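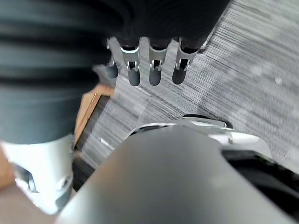

Stop Throwing Out the Boring Ones

16th March

Quick one, because I have a batch going and need to be back at the rig before it finishes copying.

We threw away too much data last year. I'm fairly sure of that now. At the Gresterby lab the rule was simple: a demonstration counts if the hand picks the thing up and puts it where it belongs. Everything else, delete. Fumbles, deleted. Long pauses, deleted. The stretch where the hand just hangs over the floor while the operator makes up their mind, trimmed off by a script so the files stay small.

So the policy learned from 471 very tidy demonstrations. And it was great as long as the world was tidy too. Start it a little too high, or with the fingers open at an odd angle, and it had no idea. Went for a grasp that wasn't there. Closed on air. Then closed on air again.

Of course it did. It had never seen the in-between part. We cut it out.

My view, and people at Skenda disagree with me loudly: the dull seconds are data. Hovering is data. Backing off and coming in again from the side, definitely data. If a person does it during the task then it's part of the task, and a learning system that only sees the good bits ends up with a strange idea of what hands do all day.

The argument against is storage and labeling time, and fine, those are real. Wrist video is heavy. Nobody wants to tag 10 minutes of nothing. But we've been paying for it anyway, just later, in debugging. I lost most of May to a failure that came down to one trimming script with a threshold set too tight. Most of a month! The script was 4 lines long.

The other argument is that bad examples teach bad habits. This one I take more seriously. If an operator is tired and sloppy and you feed all of it in, you get a tired sloppy robot. Agreed. But a recovery isn't sloppiness. Someone misses, sees the miss, fixes it. That's the most usefull thing on the whole drive and we were binning it because the clip didn't end clean on the first try.

What I'd do instead. Keep the full take, always. Mark where things go wrong, one tag, don't write an essay about it. Let whoever trains the model decide what to leave out, and make them write down what they left out. Drop the takes where a sensor died or the operator was clearly just messing around. Keep the rest.

And stop counting successes as the score for a collection day. It makes people pick easy objects. I've done it myself. You need 100 by the end of the shift, you're at 80-something, the soft bag keeps slipping, so the soft bag quietly goes back on the shelf and out comes the nice square box again. The number looks fine. The set is worse.

Holholm pays by the hour now, not by the accepted clip, and I'd like the rest of us to copy that. Costs more per clip on paper. I still think it's cheaper than training on a set full of square boxes and then wondering why the bag won't pick up.

Thongsuk are are supposedly trying a mixed version, hourly plus a bonus for variety. Not sure how you measure variety without starting the same game over. If they publish how they do it I'll read it.

Ok, copy's finished. Next batch is all bags.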